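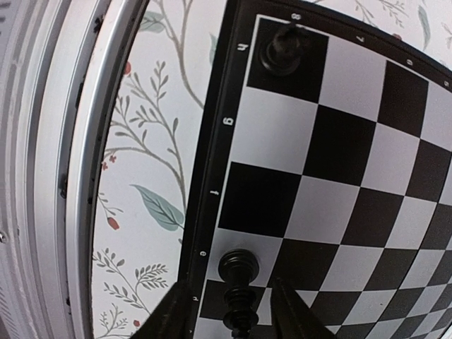
The Wernari kit has had eight months with us now, so it's time I told you where your money has gone! You paid for two arms, the table frame and a year of support, and all of that came in the March delivery to the Pellville workshop. I've spent most of the trial on chess, because it's a job where you can tell straight away if a piece is in the wrong place. The wrist view is the bit of the kit I'd have paid extra for. You get both fingers in it with a tall piece between them, and the letters and numbers printed on the border are big enough to read, so when a run goes wrong I can look back and see which square we were over. The lens does bend everything (the straight rails come out like bananas) and I had to learn to live with that.

Since my last report I've logged 214 runs of the board-setting job. A run is one piece, taken from the tray and put on a square I've picked beforehand. Of those, 153 ended with the piece standing where I wanted it. I was hoping for more by now, but it's a good deal better than spring, when I was mostly picking pawns up off the floor.

Pieces lying down are still the trouble. If one is on its side with another across it, the fingers tend to shove both along. I tried slowing the arms right down and it helped a bit, at the price of a very long afternoon.
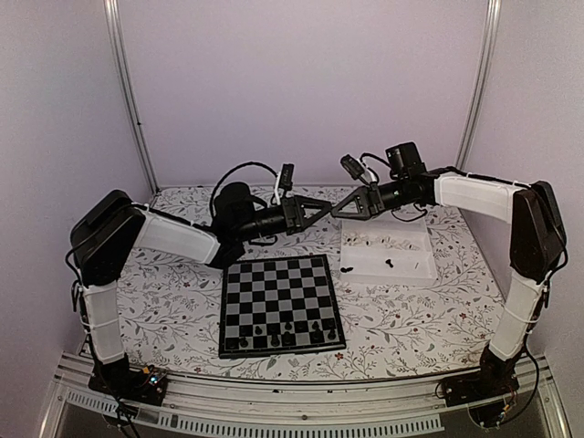
Photo: Wernari trial, Pellville workshop

Having an arm on each side is worth the money, I think. They reach in to about the middle, so either one can get to the board or the tray, but you do have to watch the tips when both go in together. The support desk at Barajas sent a new settings file for this after I rang them, and I've had 3 proper knocks since, all of them gentle.

Niggles, while I'm at it. The cables by the elbows want tidier clips than the ties they come with. The manual still describes the older gripper. And the rail along the front collects fluff like you wouldn't believe!

Spending is on track. I have some 200 pounds left in the spares line and would like to put it towards a second set of fingers, if you're happy with that. Drillcombe have asked to see the kit before they order their own, and I've said yes for the new year. Next I'll be working on the white pieces, starting with the ones that lie in a heap.

Nov 8, 2019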